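Moncrieff laboratory begins recording phase of Kokora handling project

The Moncrieff laboratory has begun the recording phase of Kokora, its project on teaching machines to handle small objects by example.

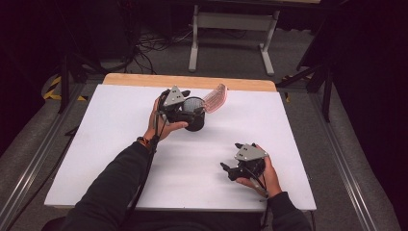 Recording started in August and is planned to continue over 16 weeks. In that time the project intends to gather 200 hours of demonstrations, each made by a person working at a table with a pair of hand-held grippers. The recordings will be used to train a learning system developed jointly with Dreltska, the project's engineering partner.

Under the agreed procedure, an operator takes up one gripper in each hand and carries out a short task, such as picking up an object, turning it over, passing it from one gripper to the other or setting it down at a given point. The same task is then repeated with the object in a new starting position. The list of tasks currently stands at 128 and will be reviewed before the second half of the recording phase.

Genowefa Sowa, who leads the project, said that the choice of objects had been given particular attention. "A system which has only ever met plain blocks learns very little about the things people keep at home," she said. "We have asked for objects with soft parts, ridges and awkward edges, and we have asked our operators to work at their own natural pace."

Attempts in which an object is dropped or has to be gripped a second time will be kept and labelled separately -- a change from the laboratory's earlier Vundadance study, in which such attempts were discarded.

Operators work in sessions of no more than two hours, with a break of 15 minutes at the midpoint. All operators receive training before their first session and are paid for the time spent on it.

A first portion of the recordings will be passed to Dreltska for checking once the opening set of tasks is complete. Enquiries about taking part as an operator should be addressed to the laboratory office.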